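Iron Supplement Timing and Adherence in the Second and Third Trimester

Student project report, Public Health Methods, Kerslake College

1. Background

Iron deficiency is common in pregnancy. Blood volume rises, the fetus and placenta draw on the mother's stores, and many women start pregnancy with low stores. Untreated deficiency can progress to anemia, which is linked to fatigue, preterm birth and low birth weight. Oral iron is the usual first treatment. It is cheap and it works when taken, but side effects such as nausea and constipation lead many patients to skip doses or stop.

Recent studies in non-pregnant women suggest that a dose every other day may be absorbed nearly as well as a daily dose. Our project did not test absorption. We asked a narrower question: do pregnant patients on an alternate-day schedule take a larger share of their prescribed tablets than patients on a daily schedule?

2. Setting and sample

Records came from two prenatal clinics, Ommont and Verkton. Both clinics prescribe the same tablet strength. Ommont moved to alternate-day dosing as its default in May; Verkton kept daily dosing. We requested records for all patients who were given a new iron prescription between weeks 14 and 30. The clinics returned 207 records with names and birth dates removed. After we excluded patients with a known blood disorder, patients who changed clinics and records with no pill count, 168 remained for analysis.

3. Measures

Adherence was defined as tablets taken divided by tablets prescribed over the first eight weeks. Tablets taken were estimated from the pill count at the follow-up visit. A patient was classed as adherent at 80 percent or higher. Side effects were taken from the nurse's checklist at the same visit and coded as present or absent. Hemoglobin was recorded where available, but the timing of the blood draw varied too much between clinics to be used as an outcome.

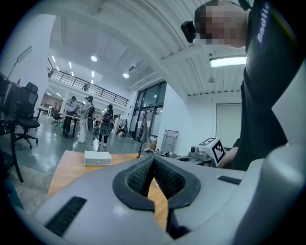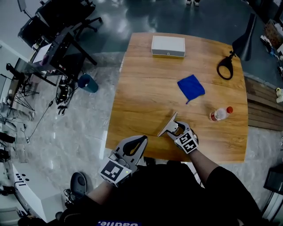

Data were entered twice by different group members and compared line by line. Mismatches were settled by going back to the clinic printout. We used Genar, the statistics package installed in the college lab, for all tests. Proportions were compared with a chi-square test, and a logistic model was fitted with schedule, age group, first pregnancy (yes or no) and week of first prescription as predictors. The model was checked with 2000 bootstrap samples.

4. Results

A higher proportion of patients at Ommont met the adherence cutoff. The difference held in the logistic model, although the interval was wide. Constipation was reported less often on the alternate-day schedule. Nausea did not differ between the groups. Week of first prescription had no clear effect. Patients in a first pregnancy were slightly more adherent in both clinics.

5. Limitations

Schedule and clinic cannot be separated in this design. Anything else that differs between Ommont and Verkton, such as visit length or the way nurses explain side effects, could account for part of the result. Pill counts overstate adherence when tablets are lost or thrown away. Patients who missed the follow-up visit had no count and were dropped, and they may be the patients who took the fewest tablets.

An 80 percent cutoff also means different things on the two schedules. A patient on alternate-day dosing who meets it has swallowed close to half as many tablets as a daily patient who meets it. Higher adherence should not be read as higher iron intake.

6. Further work

A follow-up project should collect hemoglobin and ferritin at a fixed week in both clinics. It would also help to record the time of day of each dose and whether it was taken with food, coffee or a calcium supplement, all of which affect absorption. The coding sheet and the Genar script are stored in the course folder for the next group.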